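Hudgate Residence Hall
Dining and Shared Kitchens: Frequently Asked Questions

The answers on this page apply to all residents of Hudgate for the coming academic year and replace the version posted last December. Residents of Bukano House should consult their own page, as kitchen hours and storage rules differ between the two buildings.

When does the dining room open?
The dining room opens for dinner on Thu 1 September. Breakfast service begins the following morning. Residents who move in early may use the shared kitchens but should bring their own cookware.

Am I required to purchase a meal plan?
First-year residents are required to hold a plan. All other residents may choose a plan, pay at the door, or cook for themselves.

Which plans are offered?
Two plans are offered. The Full Plan covers 14 meals per week. The Partial Plan covers 11 meals per week and may not be used for Sunday brunch. Unused meals expire at the end of the week and are not refunded.

May I change my plan during the semester?
A change may be requested once per semester. Requests must reach the Dining Office in writing before the end of the fourth week. Requests received later are applied to the next semester. The form is available at the front desk and must be signed by the resident, including where a parent or sponsor pays the bill.

I have a food allergy. Whom should I contact?
Please write to Babita Agarwal in the Dining Office before you arrive. A letter from a doctor is needed for a change to the plan itself, but not for a request that an ingredient be labeled. Staff can prepare a separate plate on one day's notice. The shared kitchens are not allergen-free and cannot be made so.

May I bring a guest to dinner?
Yes. Each resident may bring up to four guests per week. Guests pay at the door or are charged to the resident's account. Parties of more than 11 must be arranged with the Dining Office in advance and are normally seated in the Matatham Room.

How are the shared kitchens assigned?
Each floor has one kitchen, which is open to residents of that floor only. Kitchens close at midnight and reopen at 6 a.m. The third-floor kitchen is also closed on alternate Tuesday mornings for deep cleaning. Dates are posted on the kitchen door.

Where may I keep my food?
Every resident is assigned one cupboard shelf and one refrigerator bin. Items must carry a name and room number. Unlabeled items are removed on Friday at noon. Food left in a freezer at the end of the semester is discarded without further notice.

What may not be kept in a room?
Hot plates, toasters, rice cookers and deep fryers are not permitted in rooms. A kettle with automatic shutoff is permitted. A small refrigerator is permitted if it has been registered at the front desk; the registration fee is $60 per year.

May I take food or drinks out of the dining room?
One piece of fruit and one sealed or covered drink may be taken out at each meal. Plates, bowls, glasses and trays must remain in the dining room. Residents who are unwell may ask a neighbor to collect a boxed meal, for which the neighbor should present both residents' cards.

Are canned drinks included in the plan?
One canned drink is included with lunch and one with dinner. Further cans may be bought at the counter. Coffee, tea, milk and water are included at every meal without limit.

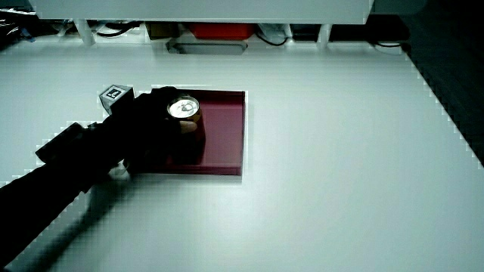
Kiran Srivastava asks whether the can included with lunch may be saved and claimed at dinner, so that a resident who misses the midday meal does not lose it. The included drink belongs to the meal at which it is offered and cannot be carried over. A resident who expects to miss lunch regularly may wish to consider the Partial Plan.

Where should empty cans and bottles go?
Please use the blue bins beside the dining room exit or in the floor kitchens. Cans should be empty. Deposit refunds from the bins are paid into the residents' social fund.

What happens if I lose my card?
Report the loss to the front desk. The first replacement is free of charge, and later replacements are billed to the resident's account. Meals used on a lost card before it is reported cannot be restored.

How do I raise a complaint or suggestion?
Comments may be left in the box at the entrance or sent to Mathias Strebel, Dining Manager. Written replies are issued within 14 days. Matters concerning billing should be sent to Aarti Shukla in the Accounts Office.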